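Handheld demonstration collection

Handheld demonstration collection is a method of gathering training examples for robot learning in which a person carries out a task with a gripper held in the hand, and the gripper records the work as it is done. No robot is present during recording. The examples are later used to train a control policy, which is then run on a robot arm fitted with a matching gripper. The method is used mainly for household and light service tasks, including folding, sorting, wiping and putting away.

Background

Earlier collections relied largely on teleoperation, in which an operator steers a robot arm from a distance. Teleoperation yields exact records of joint positions, but it ties each session to a place where an arm has been installed. Handheld tools can be carried into ordinary homes, and the range of rooms, lighting and furniture in the resulting data is correspondingly wider. Among the projects associated with the method are Gredora, which concentrated on kitchen tasks, and the later Bedus collection, devoted to cloth and clothing.

Equipment

A typical tool consists of a pair of fingers, a handle with a trigger that opens and closes them, and one or more cameras that move with the hand. Two-handed tasks require a pair of tools, and the two recordings must be matched in time. Most collections give each tool its own printed code, so that a recording can be traced to the unit that made it. Finger tips are commonly made in a bright color that stands out against the objects being handled. The Kallix tool set, used in Bedus, is checked before every session by opening and closing the fingers fully 6 times.

Recording procedure

Each attempt at a task is stored as an episode. The operator begins with both tools in view of each other, performs the task at a steady pace, and returns to the starting position. Guidelines for Bedus call for 50 episodes per operator for each type of item, with the item shaken out or dropped again between attempts. Rooms are recorded as they are found. Shelves, stored goods and people in the background are left in place, as a policy trained only in tidy rooms tends to perform poorly elsewhere.

Cloth handling

Cloth is regarded as one of the harder subjects for collection. A towel or sheet has no fixed shape, hides parts of itself when folded, and may look much the same from several sides.

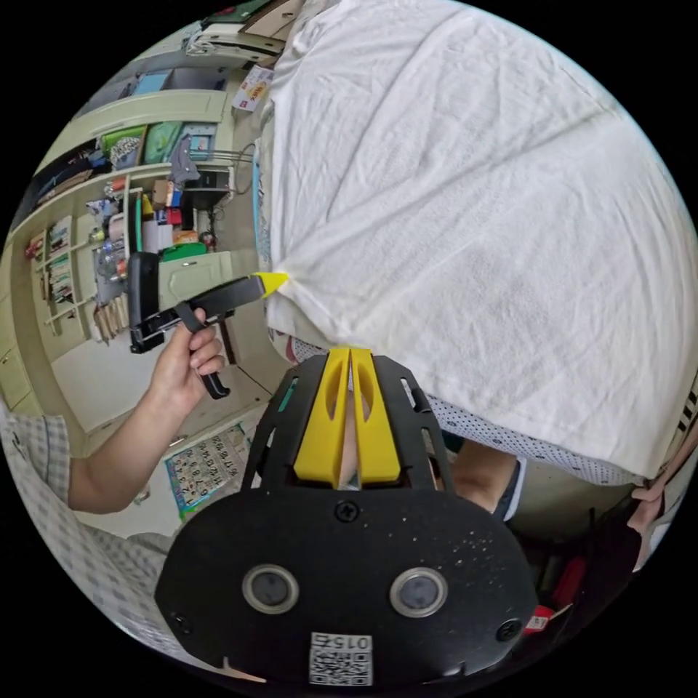

Operators are taught to take hold near an edge or corner, to keep the fabric under light tension, and to avoid covering the cameras with loose material. Large pieces may be handled by more than one person. In such cases the episode notes state how many hands took part and which of them held tools, so that bare-handed help is not mistaken for the work of the gripper.

Review and labeling

Episodes are reviewed before they enter a training set. Reviewers discard recordings in which the position of a tool was lost for more than 2 seconds, and mark those in which the item was dropped. Failed attempts are kept in a separate group in some collections. Boutros, a labeling program written for this purpose, presents episodes in batches of 100 and allows a written note to be attached to any moment.

Limitations

The human wrist can reach positions that many robot arms cannot, and a portion of the recorded motion must be adjusted or dropped before use. Handheld tools of the simpler kind also carry no force sensors, so that the firmness of a grip has to be inferred from the opening of the fingers.

See also

Imitation learning
Robot gripper
Teleoperation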